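Right, back from the Blackwood field centre reunion and I've got thoughts. Thread, sorry, it's a longish one.

Twelve of us from the old sixth form ecology group went. Solomiia Symonenko organised the lot and only shouted once (at me, over the minibus deposit).

We did the beach transect again! Same 100 metres, same horrible orange waders. I'd forgotten how much I love poking about in a rock pool with a clipboard going soggy under my arm.

Yaroslav Yurchenko still can't tell a limpet from a barnacle. He teaches biology now. I've told his Year 9s. 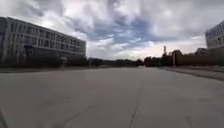
Big grey concrete, trees miles off.

Food's improved loads. We used to get beans and a roll, now there's a proper veg curry and seconds if you're quick. The bunks are the same ones though, I found my initials.

They're trying to raise 3000 pounds for new microscopes and they're on 1434 so far. Link's in my bio if you fancy chucking in a fiver.

If you were in the year below us, Solomiia's doing another one in November and there are 20 places. Message her, don't message me, I lose everything.

Still finding sand in my rucksack. And one of Yaroslav's socks?? Come and get it mate.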